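Cell notebook, Paserside bench, arm 2 (trash sorting task)
July, entry started 1630

Stopped the run again. Same thing as this morning, gripper closes on the bottle, gets a decent hold, then the protective stop trips on the way up to the bin. Arm freezes with the fingers shut. Third time with this bottle type so writing it all down properly before I forget the order.

State at time of fault:
- program was the Bristhorpe sort sequence, the July branch, not main
- speed override 30 percent, same as yesterday
- payload set to the gripper only (wrong, see below)
- no one inside the line, gate shut, log says so too
- cycle counter 103

What I saw. Approach OK. Fingers come down either side of the bottle, close, bottle crinkles, finger current goes up and keeps going up. Normally it levels off once the fingers stall. This time it climbed, dropped as the plastic gave way, climbed again. Controller thinks object lost, then object found, then object lost. Sequence has a retry on "lost" and the retry starts a move down. But the lift was already going. So two moves fighting, joint 4 sees a torque it doesnt like, protective stop. Correct behavior from the arm. Bad behavior from our script.
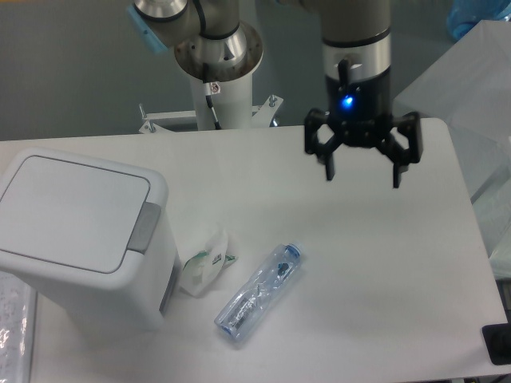
The hold signal is the weak point. We copied it from the Dallby job, where everything was a stiff box, and with stiff boxes current = grip and that's the end of it. A thin bottle has no single answer. It buckles, springs back, buckles someplace else. Paper is nearly as bad but it fails quieter, the wrapper just folds up and the current never gets high enough to say "found" in the first place, so we get a miss and move on. Annoying but not unsafe.

Unsafe part is the retry. I want that in caps for whoever picks this up: RETRY MUST NOT RUN WHILE A LIFT IS ACTIVE. Right now there is no interlock between the two. The script trusts the gripper state and the gripper state is flickering.

Pulled the log after. Hold flag flips five times inside 300 ms. Poll is fast enough to catch every flip and act on it, no filtering anywhere. Somebody (probably me) took the debounce out in spring when we were chasing cycle time. There's a comment in the code that says "put back later". Good.

Recovery, for the record, since I did it wrong the first time:

1. Leave the stop latched. Look at the pose before touching anything.
2. Check which way the wrist will go when it releases. This morning I cleared the stop straight from the pendant and the queued retry ran. Arm went down maybe a hand width before I hit the button. Nobody near it, nothing hit, but thats a near miss and I've filled in the sheet for it.
3. Abort the program, dont just clear the fault. Abort empties the queue. Clear does not!!
4. Open the gripper by hand from the tool screen. Keep your hands out, the bottle can spring when the fingers let go.
5. Jog up in tool frame, slow, until well over the lid height of the bin. Then home.
6. Only then open the gate.

Step 3 is not in the laminated card by the door. Card says "clear and resume". Card is from Mnguni's original install and the queue didnt exist back then. Took the card down, new one is in the printer tray, needs someone else to read it through before it goes up.

Things I tried after lunch, in order, all with the gate shut:

Lower close force. Went from 60 to 40 percent. Bottle still buckles, only slower. Flag flips three times insted of five. No stop, but the grip slid and the bottle landed back on the table. Not a fix.

Grip nearer the cap. Neck is stiffer so the current does level off. Two good lifts, then one where the fingers came in off center and pushed the bottle around. Needs a better angle estimate than what we have. Park this, it's worth going back to.

Debounce at 300 ms on the hold flag. Flips gone from the state machine, raw signal still ugly underneath. Lift completed. Downside, a true drop is now noticed late, arm carries on toward the bin with nothing in the fingers. For this task I can live with that. Would not do it with anything heavy.

Interlock on the retry. Wrote it as a hard check: if lift active, retry goes to a pause state and asks for a person. Tested by faking a lost flag in the middle of a lift. Paused where it should. Faked it again at the top of the lift, paused. Faked it during the bin approach and it did NOT pause, because the bin approach is a separate move with its own flag. Fixed that, now checks both. Havent tested the return move yet. 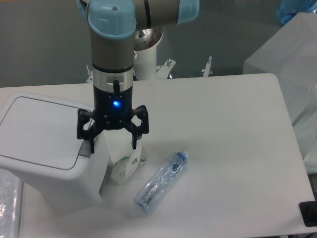

Could we just turn the joint torque limit up so it rides through?

The limit stays where it is, because the stop was the only thing that caught two conflicting moves and the torque was real. Raising it would hide the script fault and leave a harder shove for whoever is next to the arm. If the limit trips again with the interlock in, that's new information and gets its own entry.

Payload. It was set for the gripper with nothing held, and an empty bottle weighs next to nothing so it didn't cause this one. But the tool center is also off, looks like it still has the old fingertip length in it. Measured and corrected. Keep both fields in the startup check from now on, they got reset by the last controller update and I didnt notice.

Also found while I was in there: log file rolls over at 2000 lines and the first fault this morning is already gone. So the morning account above is from memory plus my scribbles. Raised the limit, and it copies to the share at every stop now.

Status leaving it tonight:
- arm homed, program aborted, pendant locked
- debounce and interlock on the branch, NOT merged
- main still has the bad retry. Do not run main on this cell. Tag on the pendant says the same
- near miss sheet is in the folder, needs a second signature

Tomorrow:
- fake lost flag during the return move
- rerun with paper only, see if the debounce makes misses worse
- ask Dallby side if their copy of the script has the same retry. It must, we copied it from them. Do this one FIRST, they run at full speed
- second reader for the recovery card
- look at current slope in place of a plain threshold, if theres time

Added later: messaged Dallby before leaving, they've switched retry off until they hear from us.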